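Clomham Songwriting Rooms: progress report for the spring

Dear Milagros,

Thank you for being so patient with us over this one – I did promise it for April, and then the recording weeks rather swallowed me up. I'm glad to say there is plenty to tell.

We have now run 26 songwriting evenings, and the room at Ondum comfortably takes up to 643 people standing, so the closing concert finally felt like a proper gig. Gilberto Ccori opened with the three songs he wrote on the scheme, and Castaño, the duo you kindly asked after, played their whole EP from start to finish (the slow one went down best, much to their surprise).

The EP was mixed by Ivar Grønli, who was generous with his hours and very firm about the drums.

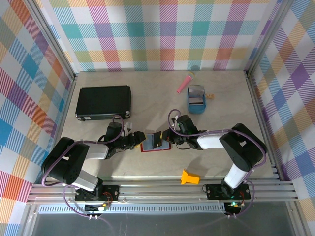
On the money side, we have spent £3689 of the £3913 awarded for recording, and I would like your permission to put the remainder towards mastering Gilberto's single. Anselmo Huanca has the quote and can send it over whenever suits you.

The one thing that has slipped is the lyric booklet. Two of the writers are still changing their verses, bless them, and I would sooner wait than print something they'll wince at. I hope to have proofs with you before the summer break.

With warmest thanks,
Rigoberto Agudelo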